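Didach: two-arm bin sorting on a shared workshop table

Recordings and control code for a pair of tabletop arms that move bottles and boxes between bins. Built in the Navarro workshop by members, mostly in the evenings.

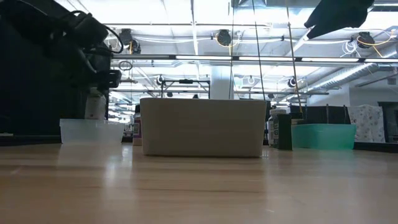 What is in this repository

arms/ has the joint limits, the homing routine and the soft stops for each arm.
bins/ has the measured outlines of the bins and the script that places them in the planner.
episodes/ has the recordings, one folder per episode.
tools/ has the viewer, the trimming script and the checker.
notes/ has the build log. It is not tidy. The early pages cover a base plate we no longer use.

The current release is dated 20 May 2025 and contains 900 episodes. The set we started from had 1000. The rest failed the checker, mainly on missing joint readings, and were removed.

Task

Each episode is one pick and one place. The operator or the policy moves a single item from the table into a bin, or from one bin to another. Items are household containers: bottles, small boxes, tubs. There are 34 of them, listed in bins/items.csv with height, width and weight. Labels were left on. Some items are translucent, and so are some of the bins, which matters if you plan to use depth.

The large off-white bin usually goes in the middle of the table. From the fixed camera you can't see into it, so do not use that view alone to decide whether an item landed inside. The placed field in each episode was filled in by hand by the operator.

Setup

The two arms come in from opposite sides of the table. The left one was finished first and has more hours on it. Jericho Cabrera wired both and wrote the homing routine. Kamol Ruangrit did the brackets and the table mounts.

The tabletop is glossy wood and throws reflections from the ceiling lights. We tried a matte cloth for a week and took it off again because it bunched up under the bins. If your detector is sensitive to glare, mask the near part of the table. A mask is included in tools/.

Cables to the grippers need slack. Leave enough of a loop for a full wrist turn, then run the arm through its whole range at low speed before doing anything else.

Running it

1. Power the controllers with both arms parked.
2. Run arms/home.py for the left arm and wait for it to finish. Then run it for the right.
3. Place the bins and run bins/place.py. Enter the positions when asked.
4. Start tools/record.py with an episode name. Names must be unique.
5. After the session, run tools/check.py on the new folder.

The planner keeps a 5 cm gap between the arms. Do not lower it. There is no force sensing on either wrist, and the only collision handling is the current limit in the motor settings.

Episode format

joints.csv: time stamp, joint angles, gripper opening.
video.mp4: fixed camera.
meta.json: item, start bin, target bin, operator, placed.

Time stamps come from the controller clock. Video is aligned to it at the start of each episode and can drift on the long ones.

Known problems

The workshop background changes between sessions as other projects get moved. Do not treat it as constant.
Tall bottles tip when gripped near the top. The grasp height in items.csv was corrected for most of them, but not all.
Episodes recorded before the second arm was working have empty columns for it.
The viewer crashes on folder names with spaces.

Planned

Ramil Enriquez is redoing the fingertips with a softer pad. If they hold up, a second release will follow in August with the same items and new grasp heights. Umut Karakaya is porting the checker to run without the controller libraries.

Contact

Open an issue, or leave a note for Jhun Talavera at the Navarro front desk. Questions about the arm firmware should go in the Wuvar repository.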